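Household Chores and the Machine: Where Matters Stand

Readers of this page have asked whether a machine can be trusted with the ordinary work of a room. The answer for the present is a limited yes, and the limits deserve a plain account.

Floors are largely settled. Loading a dishwasher is partly settled. Making up a bed, straightening a sheet on a sofa bed and changing the bag in a waste bin remain difficult. Cloth and thin plastic do not keep their shape, and a two-finger gripper has little sense of how much of either it is holding. Shop-floor tasks in Altotville, where parts arrive in the same position each time, are a poor guide to a guest room.

My colleague Graziella Amato and I keep a written record of such attempts. Of 547 entries to date, 200 concern bedding or bin liners. A task is entered as complete only when no person has stepped in, and a time limit of 24 minutes applies to each. Several readers consider the limit generous. I would agree – a practiced housekeeper needs far less.

There is also the matter of clutter. A roll of tape left on a cushion is nothing to a person, who moves it without thought. A machine must first decide whether the object belongs there, and where it should go if it does not.

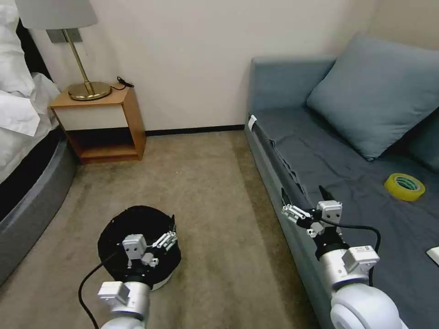

The entries on folding towels will be published separately in October, together with the corrections sent in by readers in Stollberg.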